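Will a machine do the dull part? Not by September

2026-05-22
13 comments | 126 shares

The head of automation at Evton keeps a kettle, two mugs and a dishcloth on the windowsill of the Lakville workshop. I asked whether any of the arms could wash a mug yet.

"It can wash that mug," the engineer said, pointing. "Move it a foot to the left and we should talk about your expectations."

Evton has spent almost 70 weeks on small chores that people do without looking: stacking, sorting, putting lids on things. The current one is handling pipette tip boxes, the lab's answer to loading the dishwasher.

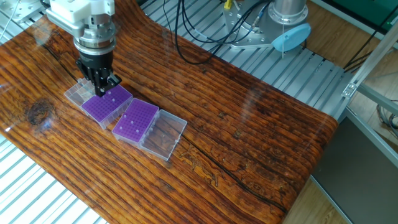
Gripper at the corner of a purple tip rack, Evton workshop, Lakville.

"Everybody wants laundry," the engineer told me. "Laundry is horrible. A towel has no shape. A rack has corners, and I have become very fond of corners."

Clear plastic, I learned, is the next worst thing after towels. Cameras tend to look straight through it, and a shiny surface underneath doesn't help.

So how good is it? The team's target is 100 boxes in a row with no human stepping in. Their best run so far is 13. "Then somebody has to get up," the engineer said, "and that somebody has a degree."

A shop-floor trial with Tekleab is planned for September, on packing. And the house? "Ask me when my own kitchen is tidy." We had tea – the mugs were rinsed by hand.

Related
Clultitz shelves its folding machine, again
Who restocks the shelf at 3 a.m.?

Contact | Back to top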